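Talk notes - Lorkanport families evening, June 2025. Keep to time!! Clicker is on the lectern

**Opening**

- Welcome, thank Victor Swai for opening the hall
- Who I am - Anathi Mabuza, run the school side of the summer camp at Makori
- Show of hands: whose child did camp last year? Whose is brand new?
- Say early: handouts by the door, don't need to write stuff down

**What's changed since January**

- Two camp sites now, Makori and Lonurberg. Lonurberg is the older kids, grades six and up
- Places went from 900 to 1000 accross both
- Sign-up through Jasedo, same login as school lunches. Paper form still fine, hand it to the front office
- Groups capped at 12 per leader. PAUSE here, parents always ask
- Tumaini Kirui is lead at Lonurberg - ask her to stand up

**Daily stuff**

- Drop-off at the side gate, not the bus loop. Say it twice
- Pick-up list: any adult not on it gets turned away, even grandma. Bring ID
- Medicines go to the office in the original box, with the form
- Swim days need a towel and a second set of clothes
- Names in EVERYTHING. Socks too. 33 hoodies left over last summer, most with no name
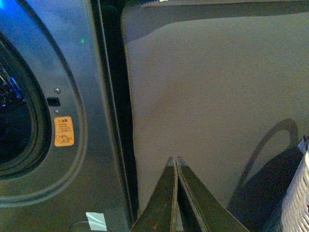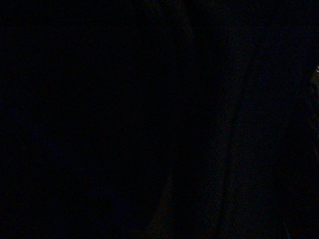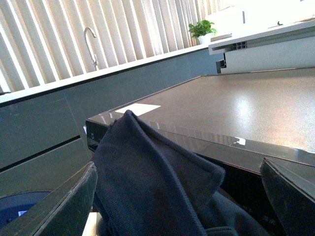
**Money**

- Deposit holds the place, balance due before first day
- Sibling discount comes off automaticaly if both kids are on the same account
- Help with fees: talk to Akinyi Owino, private, no form to start with. Don't rush this bit
- Refunds - full if you cancel two weeks ahead, half after that. Nothing once camp starts unless child is sick

**Behavior**

- Same rules as school. First time a chat, second time a call home
- Phones stay in bags. Yes, lunch too
- Story about the frog and the canoe if they look sleepy, skip otherwise

**Questions**

- Styliani Triantafyllou takes anything on allergies and food
- Bus from the north side? Still waiting on a quote, don't promise
- Late pick-up: call the site, number's on the back of handout
- Half weeks - no, sorry

Finish: forms in the blue folder, chairs stacked on the left, grab leftover cookies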